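Setting the front camera on a Plidulo ground robot

Do this after any camera swap or front bumper repair. Park the robot on open, level paving, set tire pressure first, and connect the service laptop.

1. Check pitch
Open the live view. Both bumper tips should show at the bottom edge, with one on each side of center. If they are missing, loosen the two bracket screws and tilt the camera down.

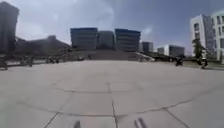
Tighten the screws by hand, then with the driver. Bracket height is 650 mm above ground, measured to the lens center.

2. Check the wide view
Switch off lens correction. The horizon should bend down evenly at both ends. An uneven bend means the camera is rolled in its bracket.
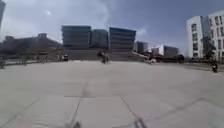 3. Check the mask
Turn the robot to face a different background and load the body mask. It must cover both tips and as little paving as possible.
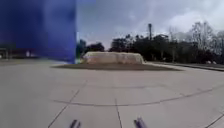
Joint lines in the paving must stay outside the mask. Save the mask, record 100 frames at walking speed, and enter the bracket height in the log. Fault 289 at restart means the mask was not saved.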